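I'd been trying to pin down Maham Virk for a chat since January, so when she finally rang (while I was hanging out the washing, naturally) I dropped the pegs and ran for my notebook.

If you don't know Maham by name, you'd know her from Jarstead, the small-town drama where she plays the vet with the terrible boyfriends. What I wanted to talk about, though, was her midsummer party. Every year she and her husband, the actor Sverre Rønning, throw open their place in the hills and half the television industry turns up in flower crowns. I've been hearing about it for ages and have never once been invited. Not bitter!

"It started because Sverre was homesick," she told me. "He'd been out here for two years and he got really mopey at Christmas, because it was stinking hot and he wanted snow. So I said, right, what do your lot do when it's warm? And he went on about midsummer for an hour."

The first one was tiny. Britt-Marie Eklund, who did the costumes on Jarstead, made the crowns out of gum leaves and bottlebrush, and Maham's mum brought biryani in an esky. There was a maypole, sort of. It was a length of poly pipe from the hardware store, and it fell over into the neighbour's yard during the second song.

"We still use gum leaves," Maham said. "Britt-Marie tried proper birch one year and everyone complained. They'd got attached to smelling like cough lollies."

These days the guest list sits at 300, and there's a marquee, and Bendik Ljungberg does the music. He's the one who wrote the Nondeck theme that got stuck in everybody's head, mine included. He plays the fiddle from the back of a ute and won't take requests, not even from the host.

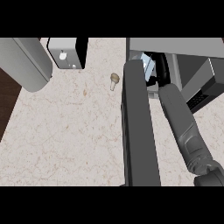 I asked her about the food, because I always do. Her mum is still in charge of the rice and won't hear a word about caterers. Halvard Dahlgren, who directed the last two seasons of Jarstead, brings pickled herring that he makes himself in his garage. According to Maham it's magnificent, but you do have to park him at the far end of the table.

"I was so scared of him on set," she said, laughing. "Then you see him in an apron, arguing with my mum over dill, and you think, oh, you're just somebody's uncle."

And the famous faces? She got a bit coy here, though she did let slip that most of the Billent cast came last time, and that one of them (no name, I tried) slept in the bath. Phones go in a basket at the gate. She's strict about it, and that's why you never see photos in the magazines.

"People dance differently when they're not being filmed," she said. "Sverre dances like a frog. There's a frog dance, it's traditional, look it up. I'd hate for him to feel silly."

There's also a raffle, which I had no idea about. First prize last year was a weekend on the Amundsen, the old ferry Sverre did up with his brother, and it was won by the bloke who'd come to fix the portable loos. He brought his wife back in the evening and they stayed until the end. Maham was delighted. They're on the list for good now.

I did ask whether she ever gets sick of it, having her house turned upside down every December. There was a long pause, and I could hear a dog barking and somebody running a tap.

"The morning after, yes," she said. "I turned 39 the day after the last one and I spent my birthday picking petals out of the pool filter. But then Sverre made pancakes and a few of the stragglers came out in their blankets, and we all sat on the back step. I like that bit best, I reckon."

Before she went I told her I'm very handy with florist's wire and own my own secateurs. She said she'd have a word with Britt-Marie.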